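How to Write to Your Member of Parliament and Get a Reply
By Jailson Bezerra

Many people in Grillundale tell me that they wrote to their representative and received nothing back. I worked in the constituency office of Nirnmont for five years, and I opened these letters. In this guide I explain how to write one that the staff can use.

Step 1. Check who represents you
The border between Nirnmont and Medeiros was moved, and some streets near the river changed sides. Look for your street in the list of voters at the district office. A letter from another constituency is normally passed to the other member, and this takes weeks.

Step 2. Choose one matter
Write about one thing only. If you have a complaint about the clinic and also an opinion about the fuel tax, send two letters. They go to different persons in the office.

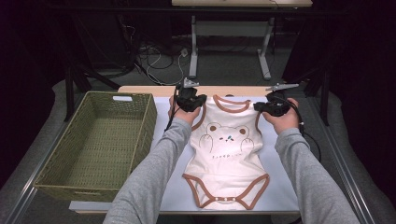 Step 3. Say what you want in the first paragraph
For example: "I ask you to put a question to the Minister about the closed bridge at Skerum." After this you can tell the story. In my time we had over 100 letters in a normal week, and the first paragraph decided in which tray the letter was placed.

Step 4. Give the facts that can be checked
Write the name of the office you already contacted, the month, and the reference number if they gave you one. Attach copies and keep the originals at home. If you speak about a bill, write its number, as in "Bill 39", and the clause.

Step 5. Put your full address
An email with only a first name was usually not answered, even when it was very polite. Add a telephone number if you have one.

Step 6. Send it at a good moment
Parliament does not sit for most of December, but the constituency office stays open in the mornings. It is a good month for personal cases and a bad one for questions to a minister.
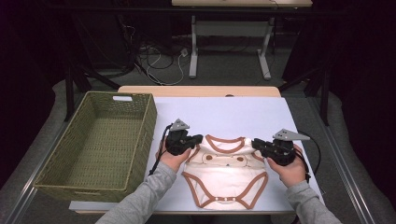

Can I write to a minister directly?
You can, but the ministry will often send the letter back to your own member, so it is faster to begin there and ask for it to be forwarded.

Step 7. Follow up
Wait one month, then call the office and say the date of your letter. Ask for the name of the person who has it. If you come to the counter, bring a copy, and ask them to stamp it.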